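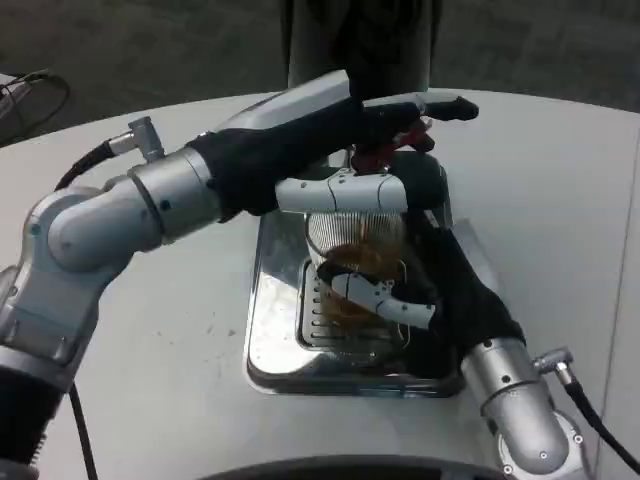
Géza Simon
28 Jul 2018

So we moved. If you've been reading for a while you know I've been threatening to leave Vemetbridge ever since the rent went up in February, and now I've gone and done it. I'm writing this from a kitchen in Timaddale with a fan pointed at my face and only one chair unpacked (it's a good chair, though!).

The drive was supposed to take 2 hours and took 5. There was a detour at Skekbridge that sent everybody down the same little road past the reservoir, and I was behind a boat the whole way. A boat! I ate an entire bag of pretzels and listened to the same album twice, and I still like the album.

The house is small and kind of crooked. If you put a marble down by the front door it ends up under the stove, which my nephew figured out before we'd even carried in the couch. The number on the mailbox is 3497 but the number on the porch says 3479, so my mail has been going to the Takács family across the way. They've been very sweet about it and keep bringing it over with tomatoes. I'm in no hurry to fix the porch.

What I really want to talk about is books, because I have over 2000 of them and I thought I'd be smart and use big boxes. Please don't use big boxes. I couldn't lift a single one, and the bottom fell out of the cookbooks right there on the front steps, in front of the tomato people. I ended up hauling them inside in a laundry basket, an armful at a time, until it got dark.

Now they're stacked along the hallway in no order at all and I keep stopping to read things I forgot I owned. Last night it was a guide to canal boats. I've never been on a canal boat, but I got through four chapters standing up.

Shelves next week, if the lumber comes. Send me your cheap shelf ideas in the comments, and bear in mind the floor slopes.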